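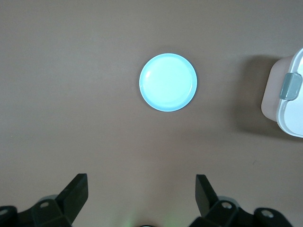
Pale blue on brown, the pairing I keep coming back to.

I have painted our hallway four times. Four! The first was a yellow that looked like weak custard by teatime, and I won't go into the second. So when I finally got round to the back bedroom in our terrace in Buralton, I rang Jad Karaki, who has been decorating houses up and down Avport for years and has seen every mistake I'm capable of making.

His first question was which way the window faced. North, I said, and I heard him sigh. A north-facing room takes any grey and makes it colder, so my lovely stack of grey sample cards went straight in the recycling. He told me to try a blue with a drop of green in it, and to put it next to something brown before I made up my mind (the floorboards, a chest of drawers, even a bit of cardboard would do).

I bought three little pots from Dabbas, the paint shop by the station, and did big squares on lining paper instead of straight on the wall. You can carry them about that way — behind the bed, beside the door, over by the skirting — and look at them at 8 in the morning and again with the lamps on. The winner was a shade called Gono, which is a daft name for a very pretty colour.
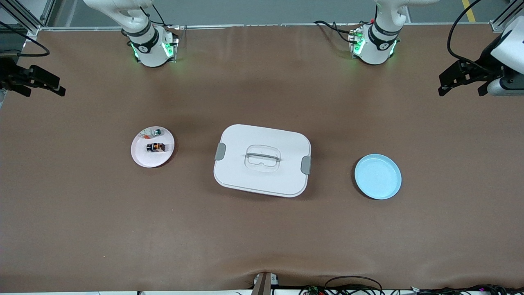
Pink to the left, light blue to the right, and plenty of brown between.

I'd put aside 400 pounds for the whole room and spent 71 of it on paint, brushes and a decent roller tray. Jad says people blow their money on the tin and then buy a brush that sheds all over the gloss, and I have the hairy windowsills to prove it.

The ceiling was the big surprise. I'd always left mine brilliant white, but this time I mixed a cupful of the wall colour into the white and the corners went all soft and the room looked taller. I'm doing the landing next, probably in December when it's too wet to be outside, and I've already got my eye on a dusty pink for the stairs.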